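Powder, Shakers, Pills: Kitchen Tips for People Who Lift
by Mitali Miah
Updated Mon 7 August

Quick one this time. Got a pile of emails after the meal prep page, nearly all the same question. Where do you put all this stuff and how do you stop it going everywhere. So this is my list. No order to it. Not a page on what to take or how much, ask your doctor or pharmacist that, I do kitchens.

Setting up a spot

Pick one place for powder and stick with it. Not next to the stove. Not over the dishwasher either, the steam comes up every night and the tub cakes solid by the end of the month. Mine was over the dishwasher for a year. I chipped creatine out with a butter knife.

A low cupboard away from the sink is good. Pantry shelf is better. Top of the fridge is warm, skip it.

Wipe down before you open anything. Dry cloth first, then damp, then dry again. If you go in with a wet cloth on spilled whey you get paste, and paste in the seam of a countertop is a bad afternoon. Spilled pre-workout is worse, the red and blue ones stain. Dry brush it onto a sheet of paper, fold the paper, trash.
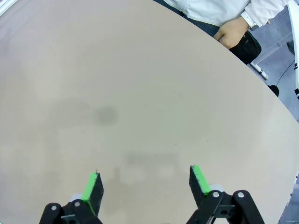 A pale top shows every little speck.

If you do get a stain on a light surface: baking soda, few drops of water, let it sit, wipe. Test a corner first. No bleach on laminate, no vinegar on stone. I've had decent luck with plain dish soap if I catch it the same hour.

Scooping

Keep the scoop dry. Thats the whole trick. Do not rinse it and drop it back in the tub still damp, which my brother does, and then he complains about clumps.

Scoop is always buried at the bottom of a new tub. Dig with a long clean spoon, not your arm. Once you've got it, punch a hole in the handle and hang it on a small hook inside the cupboard door. Stick-on hooks are fine.

Level it with the back of a knife, same as flour. Scoops lie, too. The label goes by weight so put it on a kitchen scale once. My creatine scoop says 5 grams and came in over when I heaped it. Mark the right level inside the scoop with a paint pen, outside face if you're fussy about food contact.

Big tubs. I buy the 2000 gram Pathirana vanilla because it's cheaper per pound, but I don't work out of the big one. Decant a week's worth into a jar, lid back on the tub, tub goes in the pantry. Less opening and closing. Write the best-by date on the jar with masking tape. Also the lot number, takes two seconds, and you'll want it if there's ever a recall.

Never mix the end of an old tub into a new one. Finish it. Make pancakes.

Those little drying packets: leave them in. Don't let kids or the dog get them.

Shakers

The smell. Everyone asks about the smell. OK.

Rinse right away, even just cold water at the gym fountain. Cold, not hot. Hot water cooks the milk protein onto the plastic and then you're scrubbing. At the Killatmont gym there's a sink by the back stairs, if you're in Herville, use that one, the locker room sink has no pressure.

If you forgot it in the car, and we all do, here goes:
Open it outside.
Dump, rinse cold.
Fill with warm water and a big spoon of baking soda. Lid off. Leave it 15 minutes.
Scrub the threads and the spout with an old toothbrush.
Pull the rubber seal out of the lid and do that separately. Most of the stink lives under the seal.
Rinse, dry upside down with the lid OFF.

Still smells? Crumple newspaper in it overnight, then wash again. Still smells after that, throw it out. If there's mold under the seal throw it out too, I don't try to save those.

I use a Grumach shaker, the steel one. It dents but it doesn't hold odor like plastic did. The lid is plastic so you still have to deal with the lid. The wire ball goes in the silverware basket. Check the ball for rust now and then. Rust, bin.

Mixing: liquid first, powder second. Other way around and you get a plug in the bottom corner. I use 400 ml of milk for one scoop of whey and it's thick, use more if you like it thin. Casein needs more than whey does, it turns to pudding. Let the foam settle before you pop the cap or it spits on your shirt.

Dry shaker trick for travel: powder in a small jar with a wide mouth, shaker empty, add water when you get there. Zip bags work but you will wear half of it. Funnel made from a cut-off soda bottle top. Dry it well.

Pills and softgels

Not in the bathroom. Showers. Not on the windowsill. Bedroom drawer or a high kitchen shelf, dry and dark, and out of reach of kids, and iron especially, iron is dangerous for little ones. Childproof cap back on every time.

Fish oil I keep in the fridge door. Check your label, some say don't. Bite one open every so often, if it tastes like old paint the bottle's gone.

Keep everything in the bottle it came in. I know the matching glass jars look nice. I did the matching glass jars. Then I had two jars of white capsules and no clue which was which, and both went in the trash. Weekly pill box is okay for vitamins if you fill it the same day every week, and keep the real bottles with the labels on.

Prescription things stay in their own box on a different shelf from the gym stuff. Anything with a needle goes in a proper sharps container from the drugstore, never loose in the kitchen trash. Your town will have rules on where it goes when its full, look them up or ask at the pharmacy counter.

If you find a bottle with no label, don't guess. Pharmacy take-back bin.

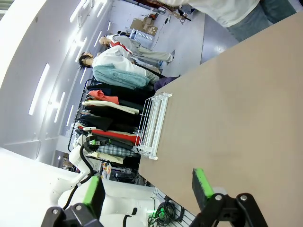 Also go through the whole shelf twice a year. I do March and then again before the holidays. Everything out, check dates, check lids, wipe the shelf, put the oldest in front. You'll find three open tubs of the same BCAA. I always do.

Odds and ends

Protein bars in hot weather: freezer. Thaw in your bag by lunch. Don't leave the chocolate ones in a glovebox.

Greek yogurt plus a scoop of whey, stir slow or it puffs out over the side. Add the powder in two goes.

Oats: cook first, take off the heat, wait a minute, then stir in the powder. Boiling it makes rubber bits.

Blender: soapy water, run it, rinse. Do it before you drink the shake, not after. Take the gasket off once a week. Check underneath for old banana.

Powder up the nose when you open a new tub. Peel the foil slow, away from your face, and don't do it under a fan.

Ants. If you've got ants they're after the sweetened stuff, mass gainer mostly. Wipe the outside of the tub too, the lid threads, and stand it in a tray. Flour moths will get in the oats so glass jar with a clamp for those.

Empty tubs are great for dog food, screws, clothespins, rice. Wash, dry a full day with lid off, peel the label with a hair dryer. Leftover glue comes off with a bit of cooking oil. Don't put pills in them.

Receipts: take a photo of the receipt and the tub together. The one time I needed a refund it had faded to nothing.

Will add the freezer burrito stuff when I get a minute, several of you asked. And the rice cooker page is getting redone, some of the water amounts in there were wrong, sorry.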